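Search this site Go
Filed under: Kitchen basics > Breakfast > Small spaces

How to set up a toast and tea corner on a spare table

Posted by Hortensia Bedoya

If your worktop is short of room, a side table will do for breakfast as long as there is a wall socket within reach of the toaster lead. Do not use an extension lead across the floor. Clear the table first, and if you keep a cloth on it, pull it flat so that nothing rocks.
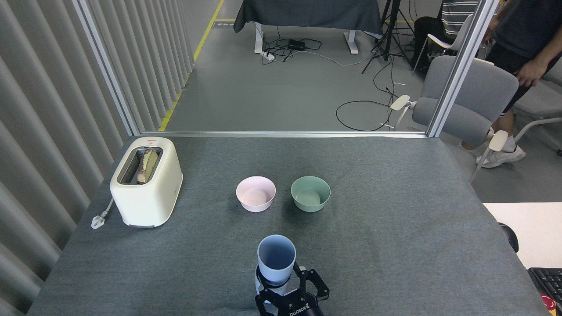

Toaster first. It goes to one side, nearest the socket, with clear space above it and well away from anything that hangs down, curtains included. Leave it unplugged while you move things about. With a long single slot like the one on this cream toaster, turn the body a little so you can reach the bread from your chair. Check which way the lead leaves the casing before you settle on a side. Ours comes out on the left, so the toaster stands on the left and the lead never crosses the table.

Bowls next. Put them side by side in the middle, with a gap between them wide enough for your fingers. A different colour for each person saves mix-ups. In the Flisberg flat we had three people sharing and one shelf, and it worked well enough.

Cups go at the front. They can be stacked while you are laying the table, but separate them before you pour. If two have stuck together, stand the lower one in warm water for a minute and twist gently. Do not knock them on the table edge. 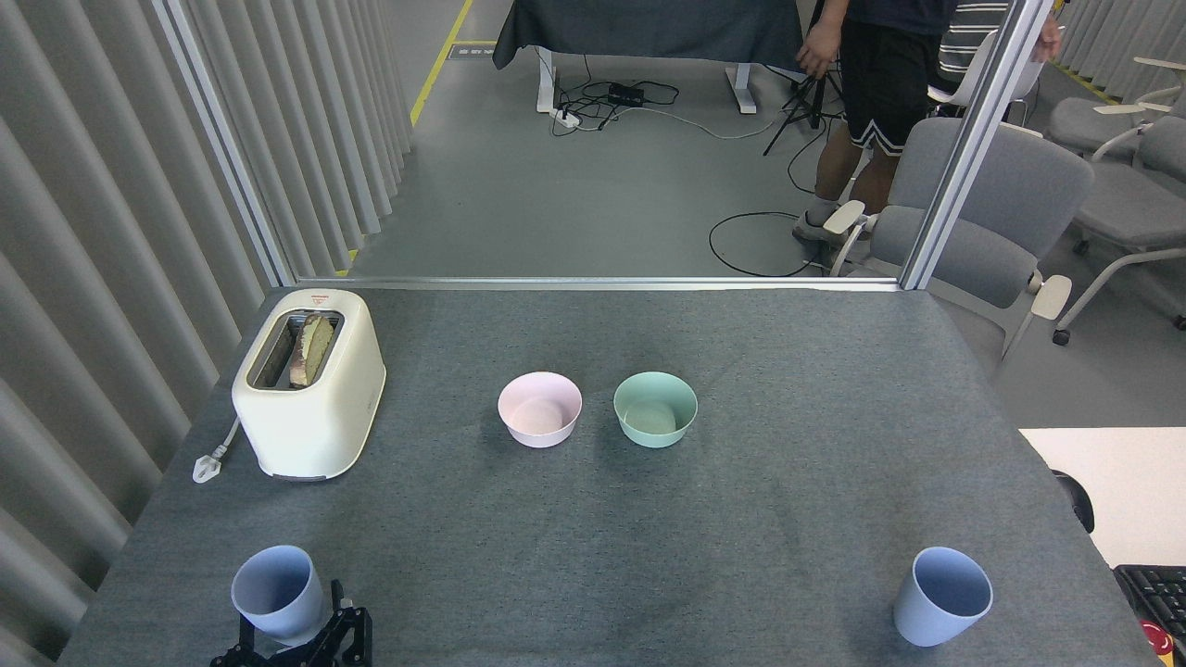
Pink bowl, green bowl, and the two blue cups set apart at the front.

Once everything has its place, sit down and try reaching for each item. Anything you have to stretch over the toaster for should be moved. Then plug in.

Afterwards, switch off at the wall, pull the plug and let the toaster cool for 20 minutes before you empty the crumb tray. Shake the cloth outside. A cloth with a nap holds crumbs, so go over it with a stiff brush in the direction of the pile, and blot any marks with a damp sponge.

Tags: toast, small kitchens, laying the table
626 shares | 20 comments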